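Isbridge visit, Steltov open lab, 9/25/24

Quick notes before I forget, got there late (train), missed the intro talk.
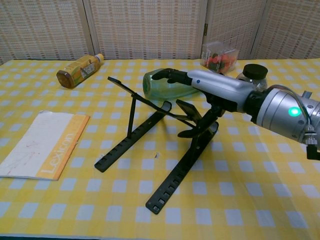
Main thing I wanted to see was the grasp planner. They rewrote it in July and it now runs as its own process, so the arm controller keeps going if the planner hangs. Sensible. Planner gets 50 ms, if there's no answer the arm holds its pose and asks again. After 4 misses it gives up and logs it.

See-through stuff still the sore point. Depth comes back full of holes on clear plastic and glass, so they mask the object from the colour picture first and fill in the shape after. Works from some angles, they said. Thin black parts nearly as bad.

Best bit was the replay tool, Udham. Scrub back through a run, see what the planner beleived at each step, change one setting and run it again from there. I'd take that home tomorrow. No licence decided yet.

Hosoda bridge: asked, got a shrug. Maybe next release.

20 minutes for questions, wich went mostly on calibration. They redo hand-to-camera every morning, 5 poses, scripted. We should do the same.

Coffee poor. Slides to follow, apparently.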